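Open day at Jelleck: an afternoon behind a small social network

Last updated: Sunday, October 20, 2019
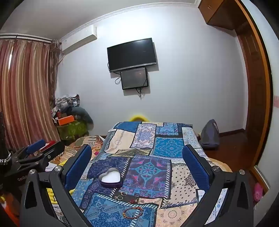 Patchwork bedspread with mandala and paisley prints.

I have been a member of Jelleck for years, mostly for the quilting and allotment groups, and I had never given much thought to where it lives. The answer is the upper floor of an old seed warehouse in Wostholm, above a tile shop, and once a year they let members come and have a look round. I booked the day the tickets went up and I am so glad I did!

You go in by the side door and up a steep flight of stairs. Mali Parry, who looks after the members' side, gave us all a sticker to write our screen names on, and within minutes people were shrieking at each other across the landing. I met a woman I've been swapping bean seeds with since the site had green buttons. She is much taller than I had pictured.

The first talk was on notifications, and it was far better than it sounds. Jelleck used to have a little feature called the nudge. You pressed it, the other person got a message saying you had nudged them, and that was all it did. Some people loved it. Others got nudged 70 times in a weekend by the same cousin. Mali put up the old settings page (the muddle of tick boxes got a proper laugh) and then the new one, where you can switch nudges off for everybody, for strangers, or for one person without them being told. I changed mine on my phone while she was still talking.

After that we went through in groups of 10 to see the moderation desk. I had expected rows of screens and got two desks, a kettle and a very large whiteboard. When you report a post it goes into a queue, and a person reads it, together with the posts before and after. Povilas Rebane had made up a set of practice reports for us to try, and we argued so long over one about a borrowed wheelbarrow that the next group had to wait in the corridor. I'd have left it up. My bean friend would have locked the thread, and she still would, I've had two messages from her on the subject.

Povilas also did the question session. A few things I wrote down:

Groups that go quiet are kept, and the old posts stay searchable unless the group owner asks for them to come down.

The photo limit is going up to 58 per album. He wouldn't say why 58, only that there had been a long meeting.

Pons, the messaging part, will get its own search box. It is being tested now and should be ready in June. There was applause for this, and some of it was mine.

No, they are not bringing back the yellow background.

I asked about people using a real name in one group and a screen name in another. At present you can't, and he said it is harder than it looks, as old replies would need changing too. Fair enough, but I do hope they have a go at it.

Lunch was soup and rolls from Grustudum, the café round the corner, and I can recommend the leek. Over 400 members had asked for tickets, so they ran the same programme morning and afternoon. The afternoon lot got cake as well - I try not to be bitter.

If you are thinking of going next year, keep an eye on the notices page from early summer and bring your login details with you, because there's a help table at the end where they will sort out odd account problems on the spot. Mine had been showing my birthday on the wrong day ever since I joined. Fixed in a minute! The stairs are a struggle with a pushchair, but there is a goods lift at the back if you ring ahead. Parking is behind the tile shop, and free after two.

Contact | Copyright 2019 | Back to top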